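Setting up the Pustar scoreboard for match day

Pop the kettle on before you begin, as the whole job is quite a pleasant one if you take it slowly, and the board does like a minute or two to wake up!

1. Stand the board where both dugouts can see it, on level ground well back from the touchline.
2. Plug in the control box, then switch on the board itself, in that order please.
3. Type in the team names and set each half to 45 minutes.

Caution: never lift the board with the power on, however close kick-off may be.

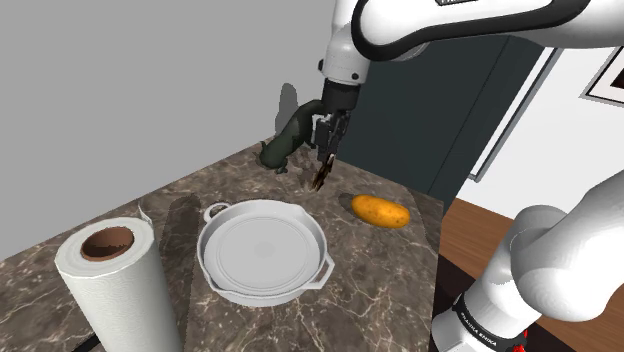
Ineke Vandenberghe writes from Stendetcombe that her clock carried on merrily through half-time, and asks whether she ought to have pressed Hold. Yes, Ineke, and then Resume when the teams come back out.

4. After a goal, press Home or Away once and wait for the beep.

Note: if the display shows code 86, the cable has worked loose (it happens to us all), so push it firmly home and start again from step 2.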